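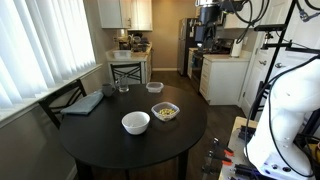
The arm and the breakfast table at the Urnport open day.

I have been to a lot of robot demonstrations, and most of them happen behind a rope. The one Grallgate held in Urnport in October was in a furnished room, with blinds on the window, a kitchen at the back and a robot arm clamped to a workbench next to a round black table. The job was pouring cereal into a bowl.

A man near me said his four-year-old could do that. Mine could too, and she would get half of it on the floor. But I think he was judging the wrong thing. Pouring is hard for a machine. The pieces stick, then all go at once, and the tilt that worked a second ago is now too much. 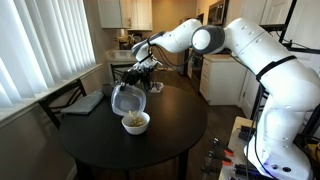
I-hsuan Ng, who ran the session, told us the team had logged 1,250 pours before opening the door to visitors, and that 183 of them went wrong in one way or another. I liked hearing that number. Companies usually give you the good one and let you guess the rest.

My complaint is with the talk that followed. Anežka Jelínek spoke about care homes and people living alone, and she spoke well, but the step from a bowl of cereal to someone's grandmother is a very long one. A person who can't lift a box of cereal may also need the milk opened, the spoon found and the spill wiped up – and some company while eating.

I would still tell people to go. Ask to see the failures, and ask who cleans up after them.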